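그리퍼로 빨래 집기, 제가 지키는 규칙들

요즘 손에 쥐고 쓰는 그리퍼로 옷감 다루는 연습을 자주 하는데요, 같이 하는 Defne Karakaya 님이랑 부딪혀 가며 만든 규칙을 적어 둘게요!

일단 천은 한가운데를 욕심껏 물지 마세요. 가장자리에서 손가락 두 마디쯤 안쪽이 제일 편하더라고요 (수건은 조금 더 깊게요). 단추나 지퍼는 피해서 잡고요.

둘이 나란히 작업할 땐 팔 하나 길이는 꼭 띄웁니다. 저희는 "집어요" 하고 말한 다음에 손을 뻗기로 했어요. 처음엔 쑥스러운데 금방 입에 붙어요.

집게 안쪽 패드는 500번 집을 때마다 마른 천으로 닦아 줍니다. 보풀이 끼면 얇은 셔츠가 자꾸 미끄러져서 진짜 속 터져요ㅠㅠ 마커는 손가락으로 만지지 말기, 이건 Halonen 작업 수칙에도 넣었답니다. 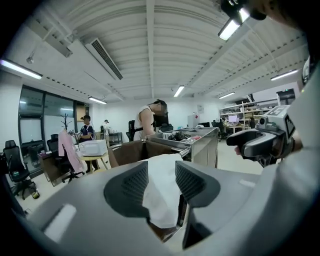
그리고 흰 옷이랑 짙은 옷은 통을 따로 쓰는 게 좋아요. 바퀴 달린 의자는 시작 전에 한쪽으로 밀어 두시고요, 저 뒷걸음질하다 두 번이나 걸렸거든요. 손목이 뻐근하면 바로 내려놓기! 다음엔 양말 짝 맞추는 요령도 써 볼게요.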